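Moving the stock terminals off serial

The old Purkudow serial concentrator finally came out in November. It had 16-bit firmware, a fan that rattled and a config menu that only accepted upper case. The terminals hanging off it were fine, so I kept those and put a Zomside print and session server in front of them.

Setup is mostly a matter of matching line settings. Ours run at 9600, eight data bits, no parity, and the Zomside defaults to seven and even. If the login prompt comes up as garbage, check that first. Flow control should be XON/XOFF at both ends – hardware handshaking needs pins our cables don't carry. 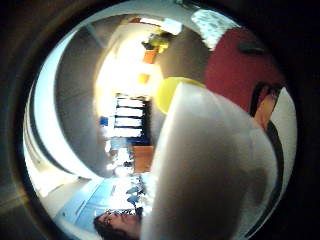 Each unit holds 4 sessions, switched with the function keys. The fifth slot in the menu is for the local printer and can't be reassigned. I lost an evening to that.

The stock file has 3,105 records and a full listing takes 135 seconds, much the same as before. The delay is in the host query and faster lines won't change it.

Still to do: the keyboard map. F13 to F24 send the wrong escape codes under the Stultelmont emulation, and the table has to be edited by hand. Save it to flash before a power cycle or it reverts.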